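Folding on the Gray Bench

Gallery 5: Red Sportswear

Most of the folding at Plondow gets done on a table, but for this set Chiyo Ikeda wanted a soft surface. Upholstery grips the cloth a little, so a garment stays where it is put. It also hides nothing when the cloth is red and everything behind it is gray or off-white. All the pictures come from one Saturday morning. Larger copies are available at 300 dpi on request.

The first part of any fold is getting some tension into the cloth. Held at two points, the fabric shows where it wants to crease.

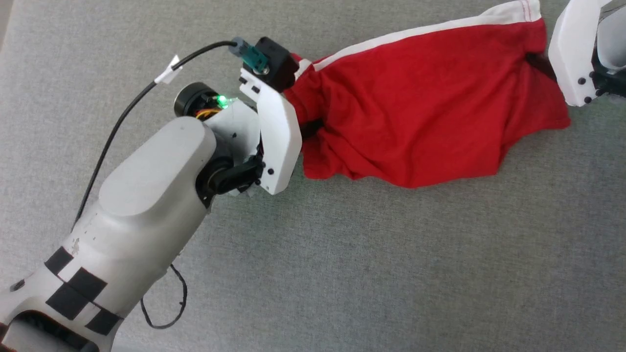
Red garment held between two grippers, gray fabric underneath.

A garment left in a heap is harder to read than one laid flat. Look for a seam, a hem or a change of color and work from that. The white in this one makes a useful landmark.

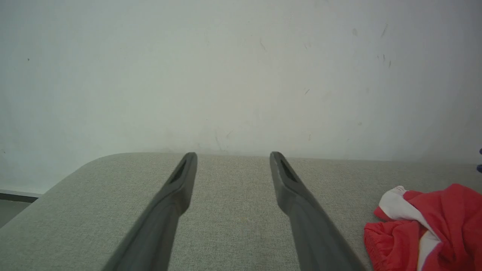
Duarte Guerreiro wrote in to say that he always starts from the waistband or collar, even if it means turning the whole thing over first, and that sports fabric should be folded loosely or it springs open again in the drawer. Chiyo agrees about the drawer. She prefers to start from whichever edge is on top.

The Surface

The cover is a fine weave in a light gray-beige with a slight speckle. We looked at a smoother fabric from Nishimura and decided against it, as thin jerseys slid on it. Vacuum the top before folding anything dark.

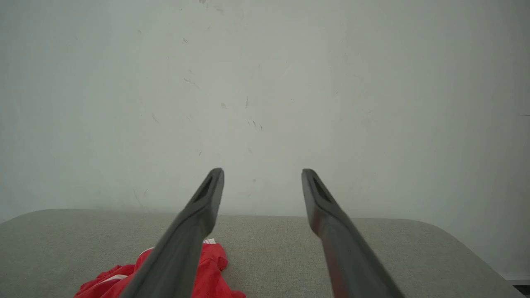

Working Along the Cloth

With the garment laid out lengthwise, start at one end and smooth toward the other. Small wrinkles can wait until the long edges are straight. The white stripe runs along the upper edge here, and the right end is folded over to show the white inside. 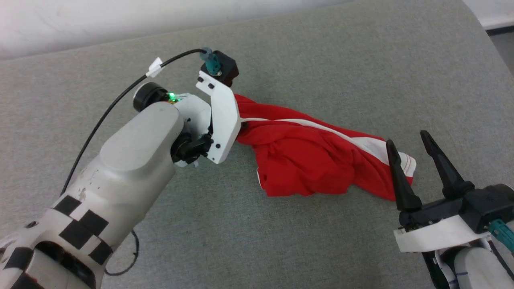 More Galleries

Towels and Washcloths
Socks, Sorted and Unsorted
The Arklow Shelves
Table Linens, 60 pictures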